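About Flesbridge

Flesbridge collects examples for people who are trying to teach machines to handle ordinary things. We started because two of us had spent years listening to claims about home robots and had never met one that could be trusted with a sweet wrapper. We still haven't. If you came here to read that the helpful household machine is just around the corner, other companies in this business will be glad to tell you so.

What we do is narrower. A customer sends us a task, such as sorting small items on a table or putting packets in a box. Our people carry it out by hand with a gripper in each fist, over and over, and the recordings go back to the customer as training material. Genji Mizuno runs the collection side. Ghazal Heydari checks what comes out of it and throws away more than Genji would like.

We work in lived-in rooms with whatever the household owns. Early on we rented a clean studio in Pidley with a gray table and matching blocks, and recorded 300 examples there in one go. They looked wonderful. The model trained on them did fine on gray tables with matching blocks. We gave up the lease in January. 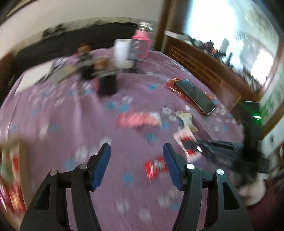

Soft packaging is where most of our hours go now. A twisted wrapper never sits the same way twice, and shiny foil confuses systems that claim over 90 percent success on cups. We don't publish a success rate of our own. We sell examples, and whether a model learns anything from them depends on a lot that happens after they leave us. Be careful with any supplier who promises you the second part.

Our last delivery, for a project called Morsy, held 356 examples. Takeshi Fukuda, who looks after deliveries, marked the fumbled grasps as fumbled and left them in. The customer asked why. We think a set with no mistakes in it is a strange thing to learn from, but we admit the evidence is thin, and if you want them taken out we will take them out.

A few things we turn down: jobs where the person recording can't say no to a room or a task, orders that pay by volume alone, and anything described to us as "general purpose" without a list of what it has to pick up.

Sota Yokoyama answers the mail. Tell him what the machine has to do, what it gets wrong today, and how you plan to check whether new examples helped. If you don't have an answer to the last one yet — plenty of customers don't — say so, and we'll start there. Our labeling guide, Genarard, is sent out on request. It's long and the section on drawers is out of date.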